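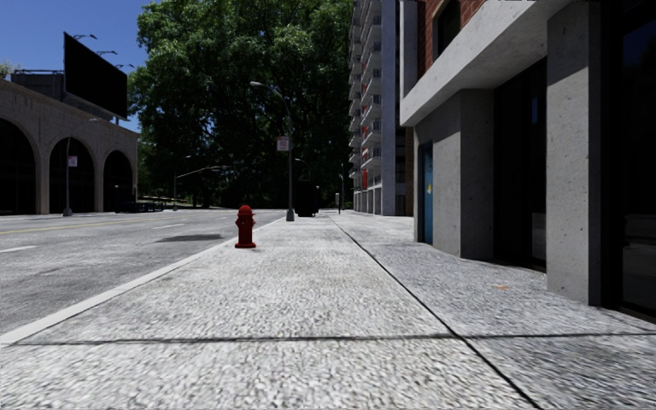
Can the council make me move my bins off the pavement on non-collection days?

Asked by kidumari_mum

Hi all, we moved into a flat above a shop on Lamau Street in March and there's no yard, no alley, nothing. The bins live out front against the wall, same as the last tenants did it. Now I've had a letter saying they're an obstruction and I've got 12 days to sort it or I could be fined. Where am I meant to put them, the bath?? Has anyone had this and got anywhere with it?

2 answers

Majdi Yammine
Yes, had the same letter when I lived over the bakery on Ojeda Road! Don't ignore it. Ring the number on the letter and ask if your address can go on sack collection instead of wheelie bins. Plenty of flats over shops are on it already but they won't offer unless you ask (mine took two phone calls and a very long email). You get a roll of sacks and put them out after 7pm the night before. Bit of a faff keeping rubbish in the kitchen, I won't lie, so I got one of those tall lidded bins and did food waste separately. Also check your lease, my landlord was supposed to provide storage and had sort of forgotten. Ask for more time in writing while you're at it, they gave me extra without any fuss.

koreck_dave
they never fine anyone, mine have been out front for years. just push them right up to the wall so a pushchair can get by

Comment from kidumari_mum
Thanks Majdi, rang this morning and they're posting me a form. Lease says "suitable refuse area", so I'm emailing the landlord tonight!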